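4.3 Two controllers on the microwave task

The gains reported so far come from open tabletop tasks, where the arm has room to be wrong. We doubted they would carry over to tight spaces, so we ran the Flitum and Vatell controllers on a harder task in the simulated kitchen: reach into an open microwave and take hold of a bowl. Arm, gripper and start pose were the same for both. Each controller got 300 episodes, with the bowl moved a little each time.

Flitum finished 37 more episodes than Vatell. We would not make much of that number. Most of the difference comes from episodes in which the bowl was placed near the back wall, and in those Vatell tended to stop early on its contact limit, a setting we took from its default file and did not tune. When we raised the limit and repeated a small batch, the gap shrank to 4. We can't say whether a full rerun would close it.

The success test is also generous. It asks for a closed grasp and a small lift, and it ignores any touch between the wrist and the cavity. Going through the logs by hand, we found 11 Flitum successes in which the wrist pressed against the side wall for most of the reach. On a real microwave we would call those failures.

Figure 6 shows how little room there is once the wrist has entered the cavity.

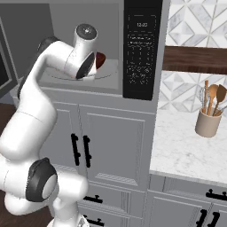 Figure 6. The arm reaching into the microwave, with the bowl on the glass turntable.

Zachary Poirier, reading a draft of this section, objected that a fixed turntable makes the task easier than it should be, and that neither controller has been tested on a bowl that shifts when pushed. We agree. Our turntable does not rotate under load, and we have no results for one that does. Until we do, the ranking in Table 3 should be read as a ranking of default settings.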